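Small Things: Chores for Machines, Gallery 4

Sat 18 December

My colleague Aiguo Guo and I collect household chores and ask if a machine can do them yet. Sorting little jewelry is on our list -- it looks easy until you try it with two stiff fingers.

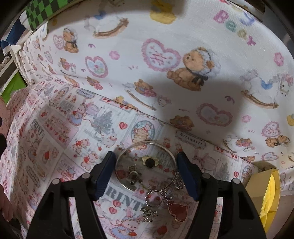
Can a home robot tidy a jewelry box today?
Only in part. Picking up one piece is often possible, but tangled chains still need a person.

Printed cloth is also difficult. A drawn heart and a real charm can look much the same to a machine, and thin pieces lie very flat.
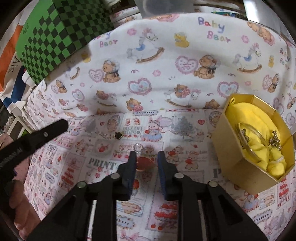
For shops the question is a little different. At Trikar they pack 59 orders of beads in a day, and a slow machine is no help there. We will ask them again in April.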